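Handen Workstation Support - Storage FAQ

Which drives does the Handen 738 accept?
Any 3.5-inch SATA drive up to 20 TB. Smaller drives need the Futham adaptor tray, sold separately.

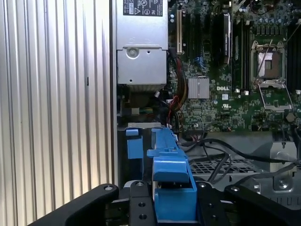
Can I change a drive while the system is running?
No. Shut down, unplug the power cord and wait 3 minutes before opening the chassis. Drive carriers are released at the latch - a tall, bright blue plastic piece with a hooked upper section. Do not force it.

Will a new drive affect my warranty?
No, provided the fitting is recorded in the Prarnis service centre log.

Last updated 26 May 2021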